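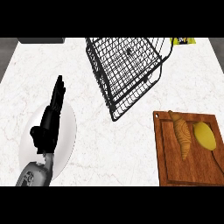 Cornach, February

Speaker notes – "What to put on the bench: choosing and living with stone"
Evening talk, 7 pm start, main room. Slides advance on the clicker, spare batteries in my bag.

Welcome everyone, phones on silent, toilets are through the double doors on the left. Thank Petronella Masilela for having me back (she will try to wave this away, do it anyway).

Opening. White marble with a bit of grey and pink running through it. Leave the slide up and let people look. Ask for a show of hands: who loves it? Who has been told never to put it in a kitchen? Usually the same hands, which is a lovely way to begin.

My own answer is that you can have marble in a kitchen and be very happy with it, as long as you know what it's going to do. So tonight is mostly about what it's going to do!

What marble is. Keep this short. Limestone that got cooked and squeezed deep down until the grains grew into each other. The veins are the bits that weren't pure – clay, iron, a little graphite, whatever was in the mud to begin with. Pinks and reds are often iron. Pass the offcuts around now, the rough one first so they can see the sparkle on the broken face. Remind the front row that the big one is heavier than it looks.

Etching and staining. People mix these up all the time and it's the most useful thing they'll take home. A stain is something soaking in, like oil or red wine or beetroot. An etch is acid eating the surface, and it leaves a dull mark even if you wipe it up quickly. Lemon, vinegar, tomato, some bathroom sprays. Sealer helps with the first and does next to nothing for the second.

DEMO: half a lemon face down on the polished tile from Anozie. Set the timer for 3 minutes and carry on talking. Do the same on the honed tile next to it. When the timer goes, wipe both and hold them under the lamp. The polished one shows a ring you can see from the back row, the honed one you have to hunt for. This always gets a noise out of the room and I still enjoy it every time.

Finishes. Polished is shiny and shows the colour best. Honed is matt and forgiving. Leathered is bumpy, nice to touch, a bit of a pain if you roll pastry. Tell the pastry story here if we're running early, skip it if not.

Other stones, quickly. Granite: tough, doesn't mind lemon, patterns can be busy. Soapstone: soft, scratches, but you can sand it yourself and I adore it. Quartzite: hard as anything, but get the supplier to let you scratch a piece with a knife, as some of what gets sold under that name is really marble. Slate: underrated. Somebody will ask about engineered stone. The point to make is that the cutting dust is the danger, and that rules differ from place to place, so ask before you fall for a colour.

Choosing a slab. Go to the yard. Please go to the yard! A sample the size of a biscuit tells you nearly nothing. Natsumi Oda at Drumo let me walk the racks for a whole morning when I did my own kitchen, and I changed my mind four times. Take a cupboard door with you. Wet the slab if they'll let you. Ask where the join will fall and get them to mark the cut-out for the sink in chalk.

Money. I don't quote prices per metre, they're out of date by the time I say them. Do say: edge profiles add up fast, and a plain eased edge saved me over 500 dollars, which went on a better tap.

Looking after it. Warm water, a drop of dish soap, soft cloth, dry it off. For oil stains, a paste of bicarb and water under cling wrap overnight, then do it again if it's still there. Water test for sealer: a few drops, wait 12 minutes, see if the stone has gone dark underneath. If it has, time to reseal.

Last slide is the old pastry slab from my aunt's shop. Rings, scratches, a chip at one corner, and still in use. Questions, then tea. Collect the offcuts before people go – we lost the green one last time.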